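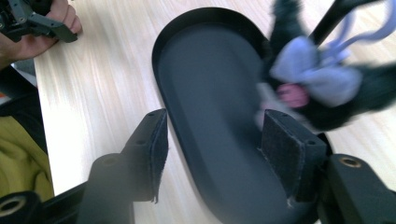
A black oval tray on a light wooden table.

The proposal to replace staffed evening hours at the Batier branch library with card-swipe entry is presented as an extension of service. The schedule does get longer: the doors would open until 10 p.m. in place of 7. But the measure used, hours of access, counts a locked reference desk the same as a working one.

Consider what the desk handles now. Ngọc Ninh, who ran evening shifts at Batier for six years, kept a log through December. It lists 32 requests in a typical week that could not be answered by a catalog search: benefit forms, printer accounts, a court notice that needed translating. None of these would register as lost under the new system. A visitor swipes in, fails to get help, and leaves. The gate records one successful visit.

The pilot at Paron has the same problem. The published summary reports over 2,000 swipes and treats this as demand. It does not separate repeat users from new ones, and it omits children under 15, who cannot enter without an adult after staff leave. Before the pilot, they were the largest group in the building between 4 and 6 p.m.

Card entry has a place. Early mornings, when the branch is closed anyway, would be a fair test, with no shifts removed. Vy Lâm put this option to the council in writing and received a reply about the cost of the gates.

The gates are a one-time cost. Staff are a recurring one, and the budget table shows which line is meant to shrink. If the council wants to cut evening staff, it should put that to a vote under its own name — with the desk log attached.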